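The Shirt Is Winning

Every spring somebody tells me that the laundry problem is solved. This year it was a brochure from Hultau, a company that wants to sell me a folding cabinet the size of a refrigerator. I would feed it shirts one at a time, clipped by the shoulders, and it would hand them back flat. I read the brochure twice looking for who does the clipping. I do the clipping.

I have followed household automation for 15 years, mostly out of laziness, and I would love to report that the machines have arrived. They can play chess, park cars and vacuum most of a hallway. Put one in front of a bed with clean clothes on it and it becomes a very expensive houseguest, standing there, willing but no help.

Consider what the job asks. A pink long-sleeved top is on the mat and has to end up as a tidy rectangle. Two fingers, or two pairs of fingers, ought to be plenty. But a box stays a box when you lift it by the corner, and a sleeve goes wherever it pleases. Then there are the jeans, which are stiff in the seams and limp everywhere else, and a sweater will stretch if you pull it the way you pulled the jeans. 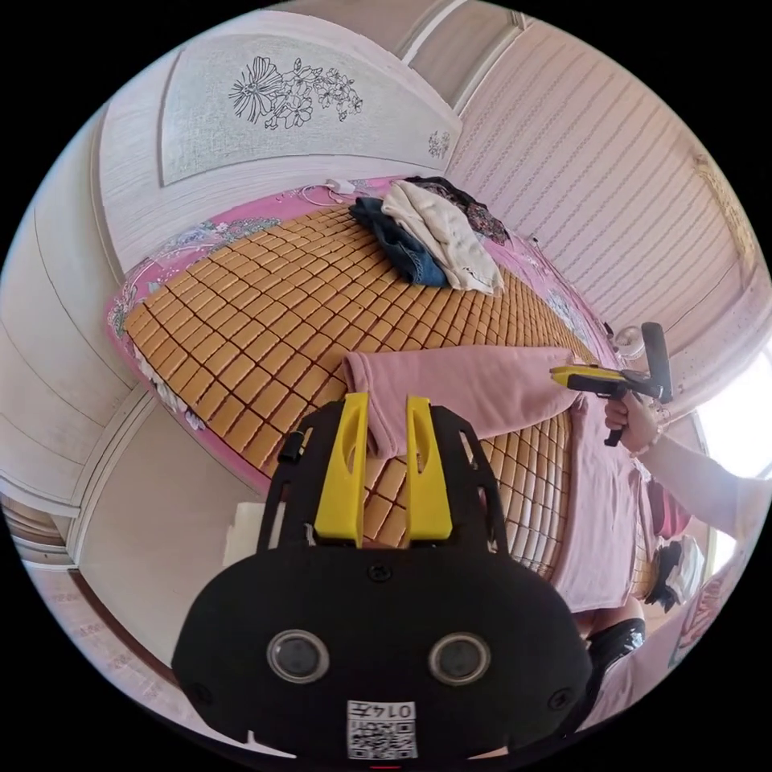
What the factories know

People who sell robots like to point at the shop floor, where the arms never tire. Fair enough. I spent a day last August at the Kandpal plant, where seat covers get sewn, and the arms there were a pleasure to watch. They moved stacks, sealed cartons and loaded pallets. The actual cloth went through the hands of people at sewing stations, 14 of them on that shift, pushing the fabric under the needle and correcting it a hair at a time.

I asked why no arm did that part. The answer was a shrug and a spool of thread held up in front of my nose, which I took to mean that cloth is cloth.

The current hope is that machines will pick up the knack from us. Somebody does the chore holding a gripper in place of bare fingers, the motions get recorded, and a computer studies them until it can do likewise. I have nothing against the plan. I learned to fold from my mother in much the same way, with more sighing. Still, try working a cuff with two stiff yellow fingers on a handle and you find out how much your own thumb was doing all these years without credit. 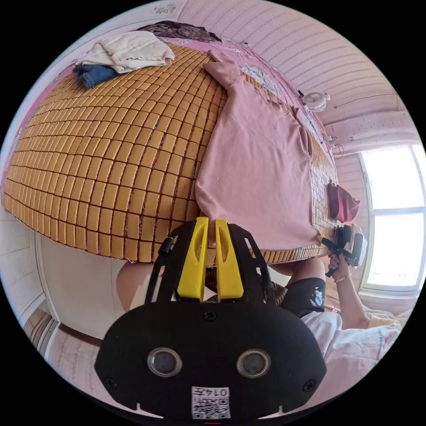
Brumevholm wrote to me after my last column on this subject: You keep grading these things against a person who likes folding. My back is bad and I hate it. If a machine takes nearly an hour over one basket and makes a mess of the collars, it is still ahead of me, so please stop being so picky on my behalf.

I take the point, and I have seen my own collars. A slow machine that works while you sleep would be worth having, even a clumsy one. My trouble is with the word "works." The demonstration I watched from Vultach managed nine towels in a row on a bare table, and I clapped like everyone else. Towels are the easy part of the basket. Houses also come with cords, pillows and a second pile that may or may not be clean, and somebody has to know which is which before any folding starts.

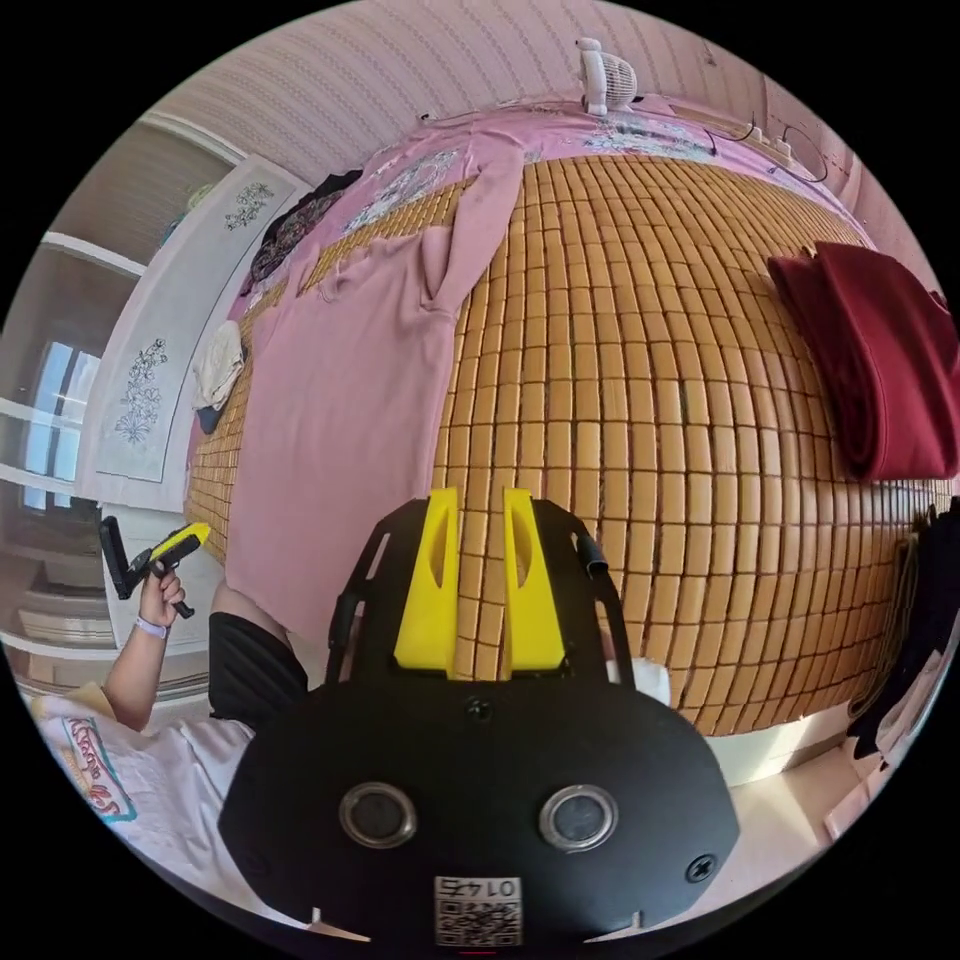 Posted Monday, April 13, 2026
Opinion | Home and Work desk

So my position, for those keeping score, is "not yet," and I hold it without much joy. I'd put money on warehouses getting there first, with identical T-shirts coming down a belt facing the same way. Hotels might follow with sheets. The ordinary bedroom will come last, long after the brochures say it has.

As for the folding cabinet, I measured the spot by the dryer where it would have to go. It doesn't fit unless I move the shelf where the folded shirts are kept.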